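Resident Services: Caring for Shared Plastic Items

Plastic trays and chairs in the Bretano common room last longer when they are cleaned in small batches. Spread a cloth or sheet over the work surface first. Wipe divided trays along the inner walls, where crumbs and dust settle, and return cups to them nested in a single stack. 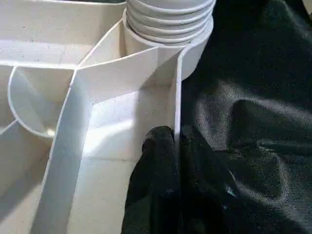

Divided tray with ribbed cups stacked in a rounded pocket.

Use warm water and mild dish soap only. Scouring powder leaves scratches that hold dirt – a soft brush is sufficient. Rinse, then air-dry for 3 hours before storage.

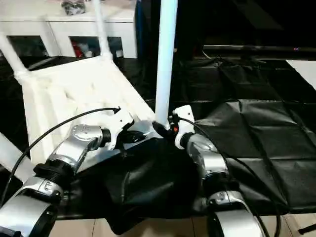
Chair legs should be checked each August for cracks and loose feet. Remove any cushion before starting. A white plastic chair laid on its back, with the legs pointing upward, can be inspected at every joint, and a black sheet beneath it makes pale chips easier to find. Report damage to Tyyne Kuusisto, extension 1184.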